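Home network closet tips, page 2
Filed under: Workshop and Garage
Last edited in January
154 comments

Picking up where page 1 left off (mounting the shelf). This is the cables, heat and labeling part. Wrote it fast, fix it later.

Label both ends. Before you pull the cable, not after. Masking tape and a fine marker is ok for a day, then it curls. Wrap-around labels hold up better, the cheap Sial ones are fine. Write the room, not a number. "Den left wall" still makes sense in three years. "14" doesn't.

Velcro, no zip ties. Zip ties get pulled too tight and then you need snips right next to live cable. Buy velcro on the 75 foot roll and cut as you go.

Leave slack. A loop big enough to put your arm through, behind the switch. You will move that switch.

Heat. A closet with the door shut gets hot. Small 8 port switch, no fan, probably fine. Anything with PoE, cut a vent low and another one high in the door. My old Cornix kept rebooting every afternoon and I blamed the firmware for a month. It was sitting on top of the modem. Put an inch of air between everything, rubber feet or bottle caps, whatever.

Dust. Unplug first. Short bursts of canned air, hold the fan blade still with a toothpick so it dosen't spin. Vacuum hose near the vent but not touching. 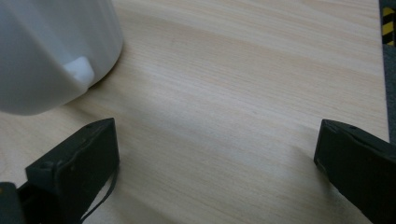
Marguy_shed wrote in to argue with the shut door part: her Gralier switch has been in a closed linen closet since she moved in, towels on the shelf above, no trouble so far. Fine. Still wouldn't put towels over it.

Power. One surge strip for the network stuff and nothing else on it. No shop vac. No space heater, ever. If you get a battery backup, add up the watts on the labels first. Mine is a 500 watt and runs the modem, router and switch through most outages we get. A neighbor went for the 800 and it hums, so try to hear one before you buy.

Punching down keystones. Pick the A or B color order and use it on every jack in the house. Tape the color card inside the closet door. Keep the twists right up to the slot, trim flush, snap the cap on. Then test it before the jack goes back in the wall. Not after. I have patched that drywall.

Tester: the basic Bivport with the row of lights is all you need for this. Take the battery out when your done, they leak.

Wall switch for the closet light, not a pull chain. Chain gets wrapped around the patch cords.

Spare stuff box: two short patch cords, one long one, a spare power brick WITH A LABEL saying what it belongs to, small flathead, flashlight. Keep the box in the closet. Login info in an envelope taped under the shelf if the closet locks, somewhere else if it dosen't.

Page 3 is running cable through the attic. Not up yet.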